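3.2 Where people put the laundry

I went into the Kallville interviews wanting to talk about water bills, and people kept steering me back to their balconies. In the older Brimside blocks the utility balcony does nearly everything (drying, storage, a bit of gossip over the rail), so I added two questions about it to the August round.

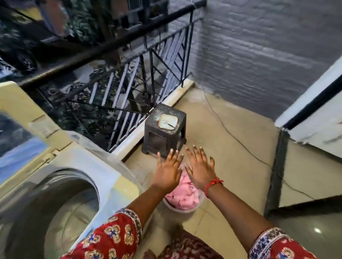

Naomi Feldt

We got 162 replies, and I read every one of them at my kitchen table! What struck me most was how often people described wash day by its noise and its neighbors, and how seldom by cost. One woman in the Vistora building told me she waits for the afternoon shade and then does everything at once. I'd love to say our survey form had a box for that, but it didn't, so I coded those answers by hand under "timing."

Washers kept outdoors came up a lot too, mostly with worries about dust and rain. Covers ranged from fitted ones to whatever sheet was lying around the house, and folks had strong feelings about both (see Figure 2).

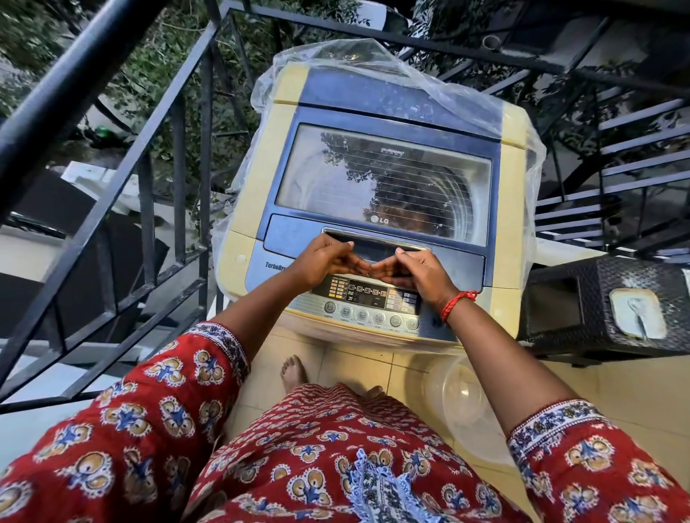

Figure 2. Top-loading washer on a tiled balcony, clear plastic sheet over its rear half.

Lenz, the newest of the blocks, has indoor laundry closets, and there the talk was all about damp walls. I come back to those answers in Section 5.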